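26 Dec 2022

Second coffee, still in slippers, and the alignment script is running on the big machine so I have time to write.

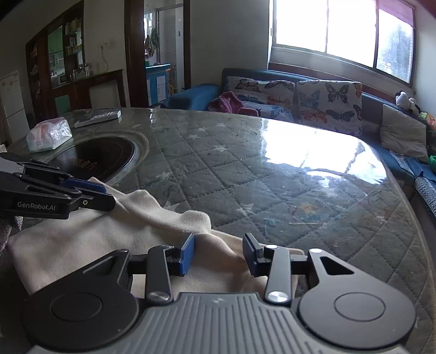

Both grippers on the cream cloth, left one pinching up its corner.

I went back to this clip because it's the one the segmenter keeps getting wrong. I've looked at it so often now that I know the butterfly cushions on the sofa better than my own furniture! The trouble is the tabletop. There's a clear plastic sheet over a quilted cover, the sun from the window lands right on it, and my lovely cloth mask leaks straight out into the glare. Cream cloth, white glare, same thing as far as the model is concerned. Then the planner gets handed a cloth twice the size of the real one and picks a grasp point out in the middle of nowhere.

So yesterday (yes, on the holiday, my sister has already said everything there is to say about that) I tried being clever with the depth channel and it was a mess. Shiny plastic and depth do not get along. This morning I went the dumb way instead: clip the highlights, throw out anything with no texture at all, and grow the mask outward from where the blue pads touch fabric. The pads are such a nice solid blue that they're easy to find, and if the pads are on cloth then I know at least one spot that is definitely cloth. Took me 32 lines. I had 800 lines of the other thing, which I have not deleted yet, but I've moved it to a folder called attic.

First run over the Morkard set: 876 clips in, 20 that still come out wrong. I was so pleased I got up and walked around the kitchen. Most of the leftovers have both pads off the fabric at the start, so there's nothing to grow from. I could carry the mask backward in time from the first contact - that needs the two gripper clocks to agree, and right now they drift, hence the alignment script.

Melaniia Symonenko wrote back about the drift too. She thinks it's in how Dovimeo buffers the left stream when both sides are writing at once, and she wants me to log arrival times as well as capture times before I touch anything. She's probably right. I'd already touched things. I put them back.

Other stuff so I don't forget: the viewer still draws the left gripper's path in the same color as the right one, which makes every two-handed fold look like spaghetti. Also the fold labels. We have "pinch" and "grab" and I can't tell from my own notes in April what I thought the difference was. Ask Clelden which one they use.

Script just finished. Three clips failed, all with the same missing timestamp. Going to look at those, then get dressed.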